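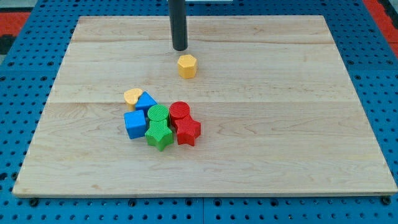
Shape blocks: wash them, sort them, or just give up?

purklow_mum2
My son is obsessed with his chunky plastic shape blocks (hearts, triangles, cubes, the hexagon ones) and I love that he plays with them, but the textured sides hold on to every crumb in the house. A wipe does nothing! How are you all cleaning yours?

Sze-wing Yen
Old toothbrush and dish soap, then spread them on a towel overnight. I do ours in March and again before school starts, and that's plenty.

tseng_garage
Twice a year?? Mine would be growing fur. We do it every 2 weeks, same toothbrush.

Sze-wing Yen
We don't eat near ours lol

Mutua M
Check that yours are solid before you soak them. We had a set with a tiny seam on the bottom and water got in – they sloshed for a month.

purklow_mum2
Good to know, thanks. Second question while I have you. He plays on a wooden board on the table and I've been using it to sort the blocks with him, all the yellows together and so on. My sister says color is too easy and I should be doing shapes. He's 2!

Auður V
Your sister can come sort them herself. Color first is fine, my daughter went to shapes on her own when she got bored.

tseng_garage
I'm with the sister, sorry. If you have a yellow heart and a yellow hexagon, put both out and ask for the heart. Mine got it after a few tries and was so proud of himself.

Auður V
Sure, but if he gets it wrong six times in a row he'll throw it at you. Those things hurt.

Mutua M
Can confirm. Triangle, corner first, right on the shin.

Ming-te Hung
What kind of board is it? I've been looking for one with a flat face, ours has a groove around the edge and the small pieces tip over in it.

purklow_mum2
Just a plain maple one, no groove. It was a cutting board from a shop in Ordale but it never saw a knife. I oil it when I remember.

Ming-te Hung
Perfect, I'll look for one like that. What oil?

purklow_mum2
Plain mineral oil, the food kind. Let it soak in overnight and buff off the extra or the blocks get greasy and you're back to the toothbrush.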